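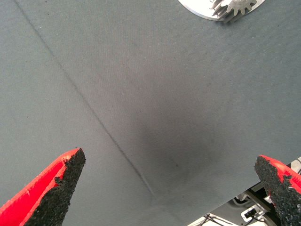 *Gray cloth between the red fingers of one gripper, with part of a gear plate at the top.*

BRADPORT — Software maker Greltus has released a new version of Prerano, its planning package for two-armed robots, with a rewritten module that decides which arm should pick up a part and when the other should stay clear. The company is using gear assembly as its main test.

The update went out to existing license holders in December. It runs on the same control computers as the previous version and needs no new hardware, the company said.

In the gear test, parts are set on pegs on a flat base plate. The planner gets the position of the plate and of each part from the cameras, then works out a path for both arms at once. Earlier versions planned one arm at a time and treated the other as a fixed obstacle, and the arms often stopped to wait for each other near the plate.

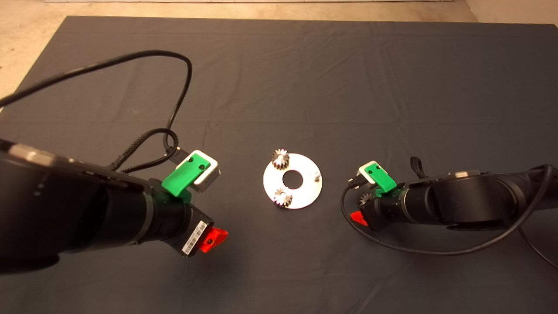 *Two gears stand on the plate, with a third at the right gripper.*

"Most of the lost time was in the handoff between plans," said Kanyarat Nuchit, who leads the planning group at Greltus. "One arm finished, the other one asked for a new path, and the first was still in the way."

Greltus said the new module completed 276 of 500 trial assemblies without an operator stepping in. Nuchit called that figure a starting point and said most of the remaining failures came from perception — a part reported slightly off its true position, so that the fingers closed in the wrong place.

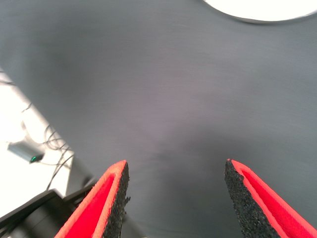
Perception is handled by a separate program called Jaidee, which ships with Prerano but can be switched off by customers who have their own. It combines the head view with the close views from the wrists and gives every detected part a confidence score. The wrist views bring problems of their own. Bright surfaces can wash out, as with the white disc in the upper corner of this one, where almost no surface detail is left to match against. Version 2 of Jaidee lowers the score for overexposed areas and asks the planner for a second look from another angle before a grasp is approved.

The second look adds 200 milliseconds of computing time, plus whatever the arm needs to move. Customers can set a limit on how many extra looks are allowed for each part.

Greltus has also changed the log format. Each grasp is now stored with the planned path, the path the arm took and the scores at the moment the fingers closed. A replay tool lets engineers step through a failed run and change one setting at a time — grasp height, finger opening or approach angle —

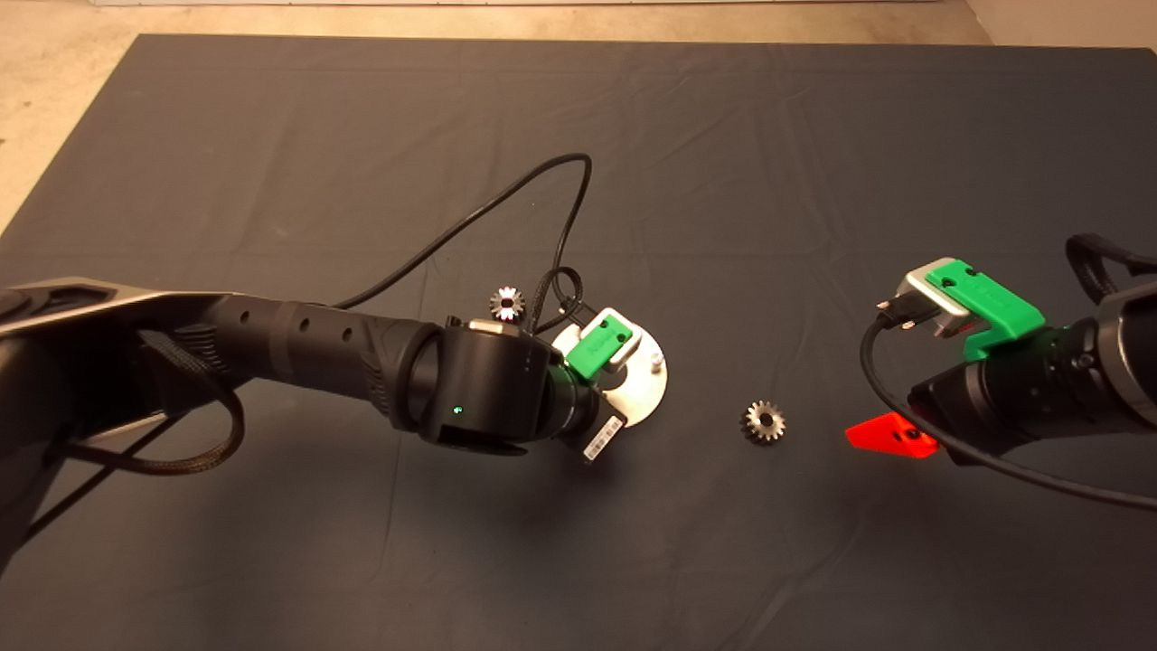 and then run the planner again on the same data without moving the arms. Old logs can be converted with a command-line script included in the release.

Users who have written their own grasp rules will need to make small edits, as the rule files now name both arms. A list of the changed fields is in the release notes. Support for the previous version will continue until the next major release, for which Greltus has not given a date.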